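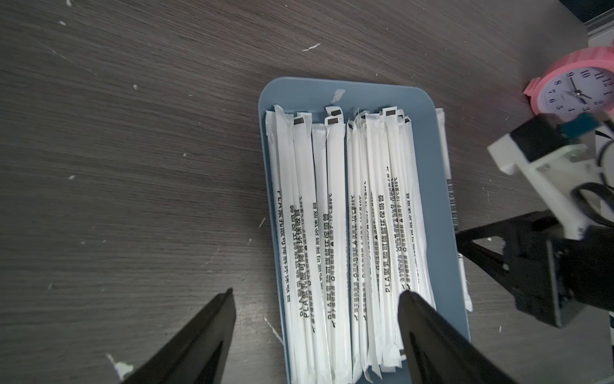

A reader wrote to us in May that we should stop calling Flatton a dying town, because a town where you must wait for a seat at lunch is not dying. The letter was short and a little angry. I kept it in my bag for several weeks, and in the end I took the bus to Flatton to see for myself how long the wait is.

It was 25 minutes. The lunch counter stands on the corner of the main street and the road to the grain elevators, and it has the same name as the town, painted on the window in green letters. At noon the stools were all taken. People stood along the wall with their hats in their hands and discussed the price of diesel. When a stool became free, the person nearest to the door did not take it. It went to the one who had come first, and everybody knew who this was.

I grew up in a country where we do not have lunch counters. We have cafés, where you can sit two hours with one coffee, and we have canteens, where you eat fast and look at your plate. The counter is something between them, and it took me some years in America to understand how to behave there. You do not choose your company. You sit beside the person who is already sitting, and you may talk or be silent, and both are accepted. The only mistake is to put your bag on the next stool. I made this mistake in my first month and I still remember the looks.

Flatton has 3,941 inhabitants, according to the sign at the entrance of the town. It once had five counters. One was in the drugstore, one in the bus station, one in the hotel, and one belonged to a five-and-ten store where today you can rent tools. The corner counter is the last. The drugstore counter was the most loved, and people over sixty describe it to you without being asked: the marble, the syrup pumps, the mirror where you could watch who came in behind you. When it was taken out, a family bought the marble and made a kitchen from it. I was given directions to the house, but I did not want to ring the bell.

From Flatton I continued south to Tallel, which is smaller and hotter. There the counter is inside the feed store, at the back, behind the salt blocks and the chicken wire. It opens at five in the morning and offers one soup, one sandwich and one pie, and these change when the cook wishes. The cook does not write them down. You ask the person beside you what there is today, and in this manner a stranger is obliged to speak with somebody. I think it is the best menu I have met.

The soup on my day was split pea, thick, with much pepper. The pie was rhubarb. I mention it because I was told by three different people that I should have come the day before, for the peach. 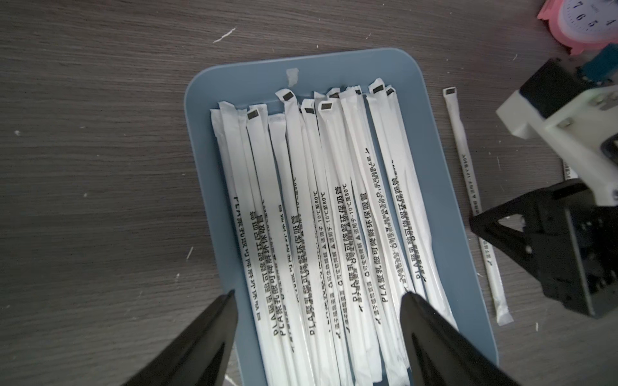 Why do these places close at two in the afternoon, when there are still hungry people on the road? The cook has been standing since before sunrise, and there is only one cook. In Tallel they tried an evening shift for one winter. The heating cost more than the suppers brought in, and by spring they had returned to the old hours.

Money is the subject that everybody comes to, sooner or later. A counter with twelve stools can be full every noon and still earn very little. In Tallel they serve 100 plates on a good day, and a good day means harvest or an auction. In Flatton the building needed a new roof, and the town collected for it with a pancake breakfast which over 300 people attended. The roof is on now. It is red, and there are opinions about this.

My last stop was Sepúlveda, where the counter closed eight years ago and opened again last fall under the name Ollisska. It was an old bakery. The new owners kept the long bench from the bread shop and built the counter around it, so half of the guests sit a little lower than the others. The coffee is stronger than in Flatton, and there is a dumpling soup that the older customers refused at first and now order by the bowl to carry home. They close at three, one hour later than the others, and they are proud of this hour.

I arrived there at half past two, tired and full of dust from the road. There was one free stool, between a man reading the seed catalog and a girl who was doing her school work in pencil. Neither of them looked up. I put my bag on the floor, between my feet, and after some minutes the man asked me if I had come from the north and whether they had got any rain there.

I told him that in Flatton they had a little. He said it would not be enough, and he pushed the sugar over to me.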